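Room check, Nillov building, unit 33
Feb 18, 2018
Done by: Ching-wen Tam. Copy to Yuk-lan Pan

1. Work table top - OK. Edges smooth, corners rounded, no splinters. Paper cover lies flat, still need to tape the near side.

2. Mesh cup - OK but watch it. Light, goes over easy with anything tall in it. Ran a finger round the rim, no sharp wire ends.

3. Hairbrush, wooden - OK. Pins all tight, none cracked. Wipe with Detumex before it goes back, not soak. Wood handle wont like it.
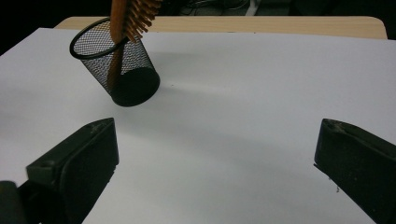

Items 2 and 3. Brush in the mesh cup, pin end up.

4. Paper cover - change it. Dust and little bits on it from last week. New roll is in the Vurkholm cabinet, second shelf.

5. Spatula - OK. Brown wood, no splits at the neck. Keep it with the brush set, NOT back to the kitchen.

6. Cables on floor - FAIL. Bunch of them under and around the back table, same as November. Tie up or cover. Anybody pulling a chair out is going to catch one. Yuk-lan pls order ties, the Hung ones, pack of 73 is plenty.
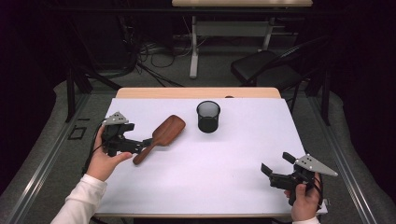 Also whoever does the cables, do the thin one by the left side of the work table while your down there. Clip it to the leg.

7. Chair, black - OK. Seat pad fine, frame doesnt wobble. Push it all the way in when done.

8. Floor carpet - OK, no lifted edges. Small black frame left on the floor near the left rail, trip hazard - pick up.

9. Outlet tag 234 - not checked, no tester. Next time.

Open: 4, 6, 8, 9. Recheck in 2 weeks.
C. Tam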